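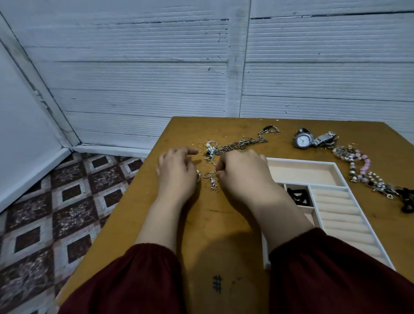 Projeto Flellik - relatório de progresso à Fundação Fuchs, período até ao fim de maio

Cara Corina Zaugg,

Antes de mais, obrigada pela paciência com que esperou por este relatório, que segue com umas semanas de atraso, e pela conversa que tivemos ao telefone logo depois do incidente. Foi uma ajuda maior do que talvez imagine. Prometi-lhe nessa altura um relato completo, com as partes boas e com as partes que nos custam, e vou começar pelas que custam.

O incidente com o braço na oficina de Brisstead

Como sabe, o trabalho do Flellik faz-se em duas metades. Numa, gravamos pessoas a separar bijuteria e acessórios à mão, numa mesa, tal como o fariam em casa ou numa loja de artigos em segunda mão. Na outra, que decorre em Brisstead, o braço tenta aprender com essas gravações a fazer o mesmo: pegar num anel, soltar um fio de outro fio, pôr cada coisa na divisão certa de uma bandeja. A primeira metade correu bem. Foi na segunda que tivemos o problema.

Pouco depois das três da tarde, durante um ensaio de separação de colares, a pinça fechou sobre um fio que estava preso a vários outros. O braço puxou, o emaranhado veio todo atrás, e a bandeja deslizou para fora da mesa. O Arūnas Toom carregou na pausa do programa, abriu a porta da célula e meteu a mão para libertar o fio. Enquanto o fazia, o braço retomou o movimento e apertou-lhe dois dedos contra o tampo. Carregou com a outra mão no botão de emergência, que funcionou, e o braço parou de imediato.

O Arūnas foi visto no centro de saúde nessa mesma tarde. Teve uma contusão e uma unha negra, sem fratura, e voltou ao trabalho no dia seguinte contra a minha opinião, que era a de que ficasse em casa a descansar. Está bem e manda-lhe cumprimentos. Podia ter sido muito pior, e é com essa ideia que tratámos o assunto.

O que falhou

Demorámos alguns dias a reconstituir tudo, em parte por teimosia minha: não queria ligar o braço outra vez sem termos lido os registos do princípio ao fim. Encontrámos três coisas.

O contacto da porta estava ligado, mas tinha sido contornado por software durante a calibração, em março, e ninguém repôs a configuração. Abrir a porta não fazia, portanto, absolutamente nada. Fui eu que autorizei o contorno e devia ter verificado a reposição.

A pausa do programa suspendia a sequência e deixava ativo o controlador de força. Com o fio preso, o controlador continuava a ler tensão. No momento em que o Arūnas aliviou o emaranhado, essa leitura desapareceu, o programa interpretou a situação como objeto solto e seguiu para a posição de descanso, com os dedos dele no caminho.

Por último, o limite de força estava em 80 newtons, valor que herdámos da configuração de fábrica da Tidine e que para colares e brincos não tem cabimento nenhum. A Tidine respondeu-nos depressa e com muita boa vontade, e confirmou que o valor podia ser baixado sem prejuízo para a pinça. A decisão de o deixar como vinha foi nossa.

O que já mudámos

A célula esteve parada enquanto corrigíamos isto. O contacto da porta corta agora a alimentação dos motores através do relé de segurança, por cabo, e já não existe opção no programa para o ignorar. A pausa trava o braço e só se sai dela com um rearme manual, feito do lado de fora e com a porta fechada. O limite de força desceu para 30 newtons nos ensaios com fios. Acrescentámos ainda uma regra que me parecia óbvia e que afinal não estava escrita em lado nenhum: não se mete a mão na célula sem primeiro carregar na emergência.

Depois das alterações repetimos 103 ensaios com uma luva de teste cheia de espuma no lugar da mão. Em todos eles, abrir a porta ou carregar na pausa deixou o braço imóvel. Junto as folhas em anexo, com a assinatura do Arūnas e a minha. Falta-nos a verificação por alguém de fora, que pedi e que ainda não tem data - é o ponto em aberto que mais me preocupa, e até lá só trabalhamos na célula com duas pessoas presentes.

As gravações manuais

Passo agora a notícias mais leves. Temos cerca de 400 demonstrações gravadas, um pouco acima do que tínhamos previsto para esta fase. Gosto muito de as ver, confesso, e já perdi tardes inteiras nisso. Quem separa bijuteria com os dedos raramente puxa: pega num fio com as pontas, levanta um bocadinho, larga, tenta por outro lado. O incidente obrigou-nos a olhar para esses gestos com outra atenção, e o Arūnas está a marcar, gravação a gravação, os momentos em que a pessoa desiste de um fio e pega noutro. Queremos que o braço aprenda também a desistir.

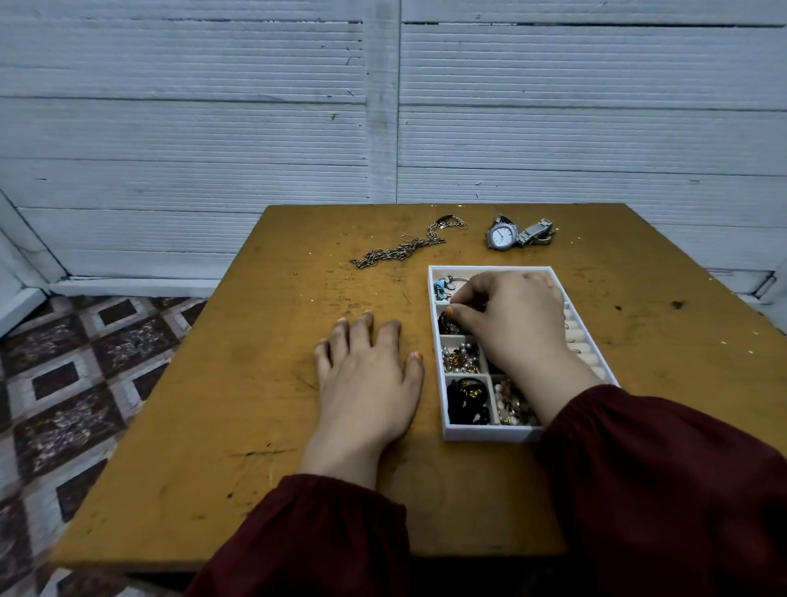

Separação manual de acessórios com bandeja de divisórias. Fora da bandeja, uma corrente dourada e dois relógios.

Os anéis nos rolos almofadados são, para o braço, um caso bem mais simples, e nesses já tínhamos bons resultados antes da paragem. Os brincos de argola ficam a meio caminho. Os colares continuam difíceis, e prefiro dizer-lhe já que não os vamos ter resolvidos no próximo período.

Calendário e orçamento

A paragem custou-nos quase um mês de ensaios em Brisstead. Proponho passar os ensaios com colares para a fase seguinte e manter as datas dos anéis e dos brincos. O relé e a mão de obra do eletricista couberam na rubrica de manutenção. A verificação externa não cabe, e peço-lhe que me diga se podemos usar para isso o que sobrou das deslocações - o valor exato vai na folha de contas.

Se quiser vir ver a célula antes de decidir, temos todo o gosto em recebê-la. O Arūnas oferece-se para mostrar o novo rearme, e eu trato do café. Fico à espera da sua resposta sobre as deslocações para poder confirmar o pedido de verificação.

Com um abraço de toda a equipa,

A coordenação do projeto Flellik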